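Put the box on the table before you start

I have packed up four households in the past six years, two of them my own, and I have come to a view about cardboard boxes that most people I know don't share. I think the box should go on the table, open and empty, before a single thing is picked up. I think small things should be packed one at a time. And I think a clear surface does more for the job than any amount of tape, labels or good intentions.

The usual way is the other way around. You go through the drawers and shelves, make a pile, look at the pile, and then go and find a box that seems big enough. The pile gets pushed in with a forearm. I did this for years. When my mother's house in Kiswood was sold we did 80 boxes that way over a long weekend, and I am still finding out what is in them. One was marked "kitchen and misc" and held a sugar bowl, a bike pump and most of a chess set. 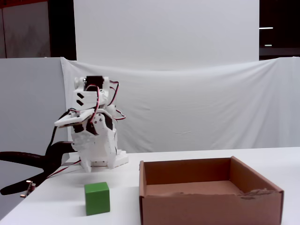
The trouble with a pile is that it hides the small stuff. Large objects look after themselves. Nobody loses a casserole dish in a move. What goes missing is the single block from a child's set, the cap for the thermos, the hex key for the bed frame. They drop to the bottom, or they roll under the pile and get swept into whichever box is nearest. A plain, light-coloured tabletop with very little on it takes care of most of that. A bright green block on a white table can't hide, but put the same block on a patterned tablecloth beside a stack of magazines and you could walk past it all afternoon.

My neighbour Nuwan Sarkar disagrees with me on this, and he has moved more often than I have. His argument is about time. If you have 400 small objects and you handle each of them separately, he says, you will still be packing when the truck comes. He tips the drawer straight into the box, tapes it shut and sorts it out at the other end. He has a point about the truck. But he has also been at the other end for two years, and when I helped him look for a phone charger last August there were drawers' worth of boxes in his garage that hadn't been opened since Skosenach.

That is my main objection to tipping. The sorting doesn't get done later. You have put it off to a day when you are tired, the light fittings are in the wrong places and you can't find the kettle. A minute spent on a block or a bottle cap while you still know where it belongs is cheaper than ten minutes spent on it in a strange garage.

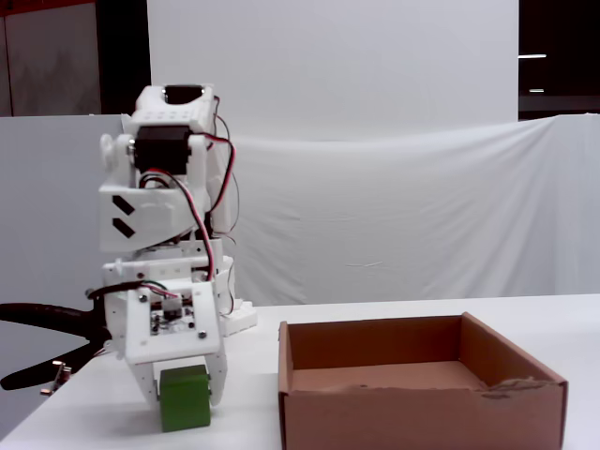 One small block on the tabletop, and an open box with nothing in it yet.

There is a case for the empty box as well, apart from having it handy. When you can see the bottom of a box you make a decision about what it is for. Toys, say, or desk things. The first object in settles it, and after that you notice when something doesn't belong. A half-full box gives you no such trouble. It will take anything, and by the time it's closed it is another "kitchen and misc".

I would also put in a word for the middle of the table. People set the box at the far end, or on the floor, and then toss things at it. If it is within easy reach you place things, and placed things fit better. I repacked one of the Kiswood boxes as a test and got the same contents in with a good hand's width to spare at the top. The floor is bad for your back in any case, and by the third day of a move you will know about it. 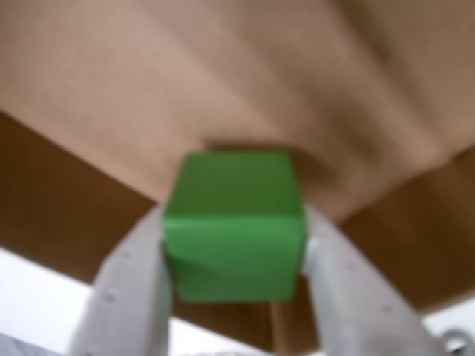
HOME AND HOUSEHOLD: OPINION

None of this calls for special gear. I have been sold dividers, colour-coded stickers and a book, and the stickers came off in the heat. An ordinary brown box, a table you have cleared properly and some patience with little things will get you most of the way. If you are short of time, do the big items Nuwan's way and keep the slow method for one drawer. Make it the one with the odds and ends in it. Write what's inside on the side of the box, where you can read it when it's stacked, and leave the lid alone.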